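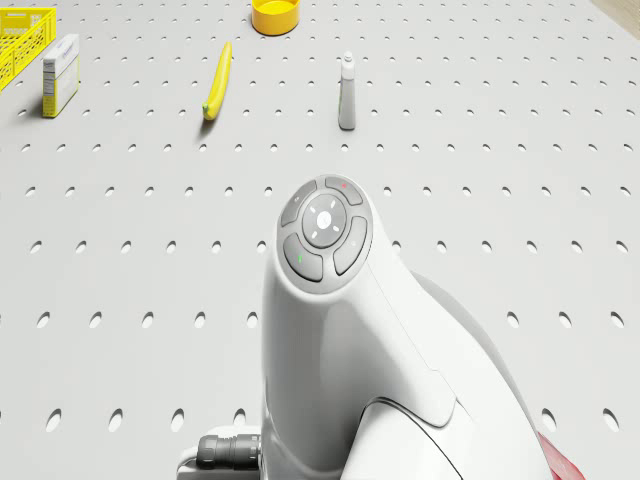

Trying out two grippers in the simulator before you buy one

I've been meaning to write this up since February, when Trudy Lowther asked me which gripper she should get for her bench arm and I said "er, it depends" and then felt bad about it. So here's how I compare two of them without spending a penny. You'll need the simulator, an arm model and a spare evening (maybe two, if your laptop is as slow as mine!).

I compared the Kurton two-finger and the Tawhiri soft one. Swap in whatever you're thinking of buying.

Step 1: Set out the table

Load the perforated tabletop and put a few everyday things on it. Mine has a yellow basket on the left, a tall thin carton, a yellow cup at the back and a little white bottle over on the right, plus a banana. Pick shapes that annoy you. A carton standing on end is brilliant for this, as a clumsy approach will knock it flat.

Save the layout now. I forgot, and had to build the whole thing again.

Step 2: Fix your camera

I like the view from above and behind the arm, with the button pad in sight. It does mean the arm's own casing hides a good chunk of the table, so add a second camera from the side if you want to watch the fingers close. Don't move either one between grippers or you'll be comparing camera angles!

Step 3: Run the same jobs with each gripper

Give every object the same job: pick it up, move it to the basket, let go. I did 33 tries per gripper and wrote the results in a plain old notebook. Start each try from the saved layout, even if the last one went well, and keep the arm speed the same throughout.

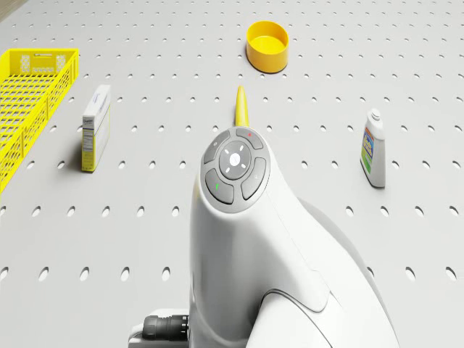
Step 4: Look at the misses

The Kurton missed 4 and the Tawhiri missed 19, which sounds awful until you see that nearly all of those were the carton. On the banana I much preferred the soft one. Ataahua Wihongi reckons I had the grip force set too low, and she may well be right, so try a couple of settings before you write anything off.

Trudy went for the Kurton in the end. I'm still dithering.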